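Ullutgate arm, bench notebook
Dec 6, 2020

Arm dropped into protective stop during the fabric pick this afternoon, at episode 1091, and would not come back cleanly. Writing this up while I still remember the order of things. Arlo, read the part on the wrist cable before you power it on.

What we were running: the standard fold set with the Flavthorpe controller, speed capped at 30 percent, gripper force at the low setting. Same config as Friday night. I had changed nothing except the pick height, which I lowered by 2 mm to stop the fingers from skating over the cloth.

First sign was the gripper. It closed on the cloth, reported closed, then reported open, then closed again, all inside one second. The fingers did not move. I let it go on because we have seen the status flag flicker before and it usually settles by itself. That was a mistake and I should have paused there.

Next pick, the arm came up, started the wrist rotation, and the gripper lost communication partway through the turn. The controller is supposed to stop the arm when that happens. It did not stop for nearly 10 seconds. The arm carried on along the programmed path with the fingers shut and no idea whether they were holding anything. I hit the e-stop. It should have been hit sooner, but I was looking at the log window and not at the arm.

Nothing was struck. I was outside the taped line the whole time.

After the e-stop I released it and tried a normal restart. Arm joints came up fine. Gripper did not enumerate. Second restart, gripper came up but gave a stale position, the same number no matter where I pushed the fingers by hand. Third restart, all normal, which I trust least of the three.

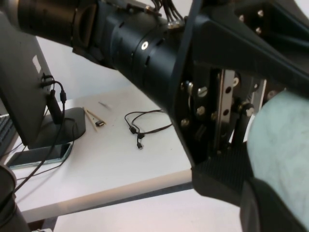
The fault follows wrist angle. I put the arm in freedrive and turned the last joint by hand a little at a time with the gripper status on the screen. Through most of the range the link holds. Toward the far end of the turn it drops, and it comes back when I turn the other way. Repeated it several times with the same result. The thin black cables come up out of the top of the arm just ahead of the bracket, held near the base by one small metal fitting, and I think that is where the trouble is. Pinching the bundle just past the fitting with the joint parked in a good position also dropped the link, two tries out of three. So my money is on a broken conductor inside the jacket. A bad connector is still possible.

Not the cause, as far as I can tell:
Gripper supply voltage. Measured at the connector, steady, including during a dropout.
Pick height change. Put it back to the old value and the fault was still there.
Bracket screws. Went over all of them with the driver, none turned.
Controller firmware. Same version since August.

The separate problem is the late stop, and to me it matters more than the cable. Cables wear out. The stop is supposed to cover us when they do. I went into the Flavthorpe settings and the communication timeout for the tool is there, but the action on timeout was set to "warn." It ought to be "stop." I looked back through the saved configs and it has been on "warn" since we moved over from the Clenine tool driver. My guess is the import did not recognize our old value and filled in its default. I did that import, and I checked the motion limits afterward but not the tool page.

Changed tonight:
Timeout action set to stop. Tested by pulling the gripper plug with the arm moving slowly in free space. Stopped right away, three out of three.
Speed cap left at 30.
Tag on the pendant: do not run.

Still to do:
Replace the wrist cable. Villaseñor has the part listed, the longer version, and I would take that one so we can leave a proper loop at the last joint.
Move the clamp farther back, or add a second one, so the bend is not all in one spot.
Add wrist range limits to the fold program. It goes much farther around than it needs to on the return move.
Check the other cell for the same "warn" setting. Arlo, can you do this first thing, before anyone runs it.

Data: I am marking everything from the first status flicker onward as bad. The flag also showed up in a few earlier episodes and I have not gone through those yet — do not train on today's batch until I have.

Logs are in the shared folder under today's run, including the freedrive test. The restart attempts are in there too but the second one is missing its first part, I started the logger late.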